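Notebook - Josari bathroom set, May
Started 9:40 am, Isla on the rig, me logging. Meenakshi in after lunch.

Task for today is the towel, straighten on the bar. Toothpaste pickup if time left (there wasn't).

Target from the Miranda plan is 700 episodes for this room. We had 84 usable towel ones going in. Want more variation in where the robot starts, last batch all began from the same spot and the Drireo checker flagged it as near duplicates. Fair enough.

Changes from last time:
- start pose moved between episodes, sometimes facing the vanity, sometimes square to the bar
- one hand pulls, other stays open and out of the way unless needed
- wrist streams saved at full rate, head stream as before
- operator says "reset" out loud so I can mark the cut. works better than the pedal

Head and wrist views, mixed:

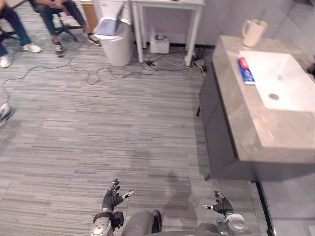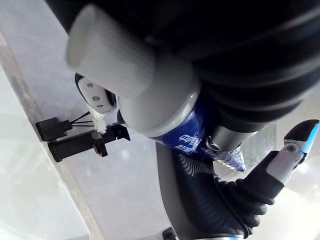
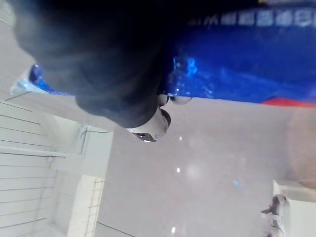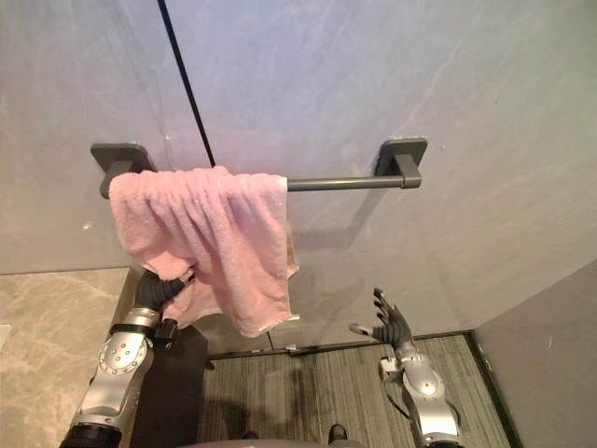 Labels. Meenakshi wants "grasp corner" and "pull down" as seperate segments, I had them as one. She's right, the policy keeps pulling before the fingers have closed. Split them for everything from today, old ones can wait. Boundary = first frame where cloth moves with the hand. If you can't tell from the head view go to the wrist view, if you still can't tell mark it unsure and move on. Do not guess!!

Clanelus uploader choked again, 2 episodes stuck with no wrist timestamps. Re-sent both, one came through. Other one is on the local disk, don't delete.

Count at end: 87 recorded today. Haven't thrown any out yet, Isla thinks a fair few drops will go. Keep the drops where she recovers and finishes, tag "recovery". Dump the ones where she stopped halfway.

Left thumb slips on terry cloth when the pull is mostly sideways. Isla gets round it by going lower on the corner and curling more. Would rather not have that trick in every single episode - asked her to mix grips. Slower but ok.

Still to do
- relabel split, first pass me, second pass Meenakshi
- shadows on the wall change a lot through the day, log light on/off in the notes feild
- try a thinner towel, other color
- toothpaste into the mug, needs its own reset sheet
- ask Isla if the head tilt can go down a touch when she's working low, hands drop out of view

Stopped 4:15 pm, batteries.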